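Module 2401: Handling and Automation
Notes to go with the visit to the Clelline open day
Notes by Kenna Morrison, March 20, 2022

Please read these before the seminar, even if you came on the visit. Fourteen of you were on the coach and the rest were not, so I have written them to make sense either way. Bring your own notes too. Mine have gaps, mostly from the half hour when I was too busy watching to write anything down.

1. Where we went

Clelline has the ground floor of the old Paewai building, and once a year they open the doors and let people stand far closer to the work than I expected. There were three stops. The first was a packing line for small boxes, the second a sorting bench, and the third was the cooking table, which took up most of our time and takes up most of these notes. If you only saw the first two because of the queue, borrow somebody's notes on the third!

2. The packing line, briefly

The line runs at 600 boxes an hour. It is quick and tidy, and everything on it has been arranged so that the machine never has to wonder where anything is. The boxes arrive the same way round, at the same spacing, with the same weight. Write that down as our first case: a known object in a known place. Week 3 covers the maths of it, and you will find it a good deal easier now that you have heard the thing clacking away.

3. The cooking table

The task sounds like nothing at all. Take steamed buns out of a steamer and put them on a plate. I do it at home without looking. Watching two robot arms set up to do the same job, I found myself leaning forward like a football supporter – and I wasn't the only one.

Think about what a bun is, from the point of view of a gripper. It is soft. It has no corners and no handle. It is never quite the same size as its neighbour, and it may be sitting in a slightly different spot each time. Squeeze too lightly and it slips; squeeze too hard and you have a dented bun, or two halves of one. Then there is the basket, with a wall all the way round, so the fingers have to come down from above and close in a small space without catching the rim.
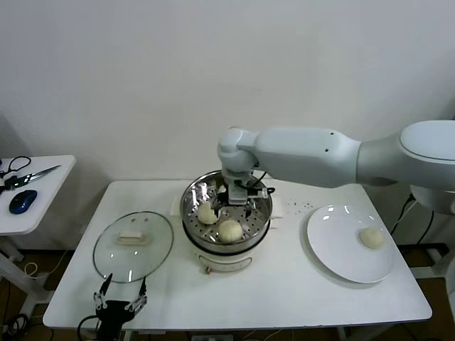 The path back out matters just as much. The arm has to lift high enough to clear the rim before it moves across, and the bun has to stay put between the fingers for the whole of that trip. Letting go is its own problem, which most of us had never thought about. Soft, sticky food likes to cling to one finger and come away with it. Our guide told us they had worked through 400 practice lifts before they were happy to show the task to visitors, and that the letting go had given them more trouble than the picking up.

I asked about shiny metal and glass, as we had talked about reflections in the lecture. The answer was yes, they are a nuisance. A polished surface shows the camera bits of the room that aren't there, and clear glass can be nearly invisible to a depth sensor. You will meet this again in the practical in August, when you set up the Lisulitz camera yourselves and try to get it to find a drinking glass. Good luck!

4. Words to know

Gripper: the hand at the end of the arm. The ones at the cooking table had two fingers each.
Wrist: the last joint or joints before the gripper. Much of the fine positioning happens there.
Approach: the path the gripper takes in the last few centimetres before it touches the object.
Compliance: how much something gives when pushed. A bun has plenty, a steel basket has hardly any.
Clearance: the gap left between the gripper and anything it must not hit.

5. A question from the coach

Somebody asked on the way home why you would bother, when a person can empty a steamer in ten seconds. Fair enough. My own view is that the buns are a way of practising. An arm that copes with soft, uneven things in a cramped space could be useful in plenty of kitchens and care homes, and in the sort of workshop where no two jobs are alike. You may disagree, and I would enjoy hearing it.

6. For the seminar

Choose one object from your own kitchen that is soft, slippery or an awkward shape. Write half a page on how a two-fingered gripper should approach it, where it should hold it, and how it should let go. Sketches are welcome, bad ones included. Please also read the first chapter of the Breditz handbook (library, short loan shelf) up to the part on finger shapes. We will start with your objects, and I have already bagged the ripe pear.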